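Review: Flerkora two-arm training kit, with the Skov learning software
Reviewed by Nanna Thoroddsen
10/03/2023

Flerkora sells a two-arm kit for people who want to try imitation learning at home or in a small lab. You guide the arms through a job by hand control, the software records what you did, and a policy is trained on the recordings. The method isn't new. What Flerkora adds is a package where the arms, the grippers and the Skov software arrive already set up to talk to each other.

I picked laundry as the test job because it is hard in a boring way. Clothes have no fixed shape, they hide each other, and a gripper that closes a centimetre too high comes up with nothing. The task was to take garments one at a time from a mixed pile and move them clear of it. Folding was left for later.

Setup took me most of a weekend. The arms themselves went together quickly, but calibrating the pair against each other did not. The manual covers it in half a page and assumes you already know which arm is the reference. I ran the routine three times before the two of them agreed on where the middle of the workspace was. Once that was done it held, and I haven't had to repeat it.

Recording demonstrations is the part you'll spend your time on. Skov suggests 500 for a cloth task. I did 500, trained, looked at the results, then recorded up to 1,000 and trained again. It's dull work and your shoulders will notice. The recording screen is well laid out, though, and throwing away a bad attempt takes one key. 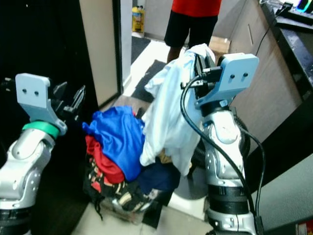 The right gripper holding a pale garment up from the pile, with the left one open near the blue item.

For scoring I used 359 trials on piles the policy hadn't been trained on. A trial counted if a single garment came away and was put down outside the pile. With the first policy the arms got there a bit less than half the time. With the larger set it was closer to three in four, and most of the gain came from fewer double picks. Bright, shiny fabrics went well. Dark clothes lying on other dark clothes were the weak spot in both rounds, and doubling the demonstrations barely moved that result.

I had expected the second arm to be more useful than it was. In my demonstrations I often used the left gripper to pin the pile while the right one pulled. The trained policy picked this up only in part. It would bring the left arm over, wait above the clothes, and leave the right arm to do the work. Skov has a setting called phase weighting that is meant to help with this kind of thing. Turning it up to 7 made the left arm commit more often, but it also slowed everything down, so I went back to the default.

The other problem was straps and drawstrings. If a gripper caught one, the policy kept lifting and brought half the pile with it. There is no recovery behaviour unless you demonstrate it, so I'd advise recording some deliberate mistakes and showing the arms how to let go.

Compared with the Warna kit I used last year, the Flerkora arms are quieter and the grippers are better on thin fabric. Warna's documentation is much better, and its training runs were easier to resume after a crash. I lost one overnight run with Skov and had to start it from scratch.

Would I buy it again? For a teaching lab or a serious hobbyist, yes, provided someone has the patience for the recording. If you only want a robot that does the washing, this won't save you any labour - I could have emptied the basket by hand many times over.

Good: quiet arms, decent grippers, tidy recording screen
Not so good: thin manual, poor results on dark clothing, no resume after a crash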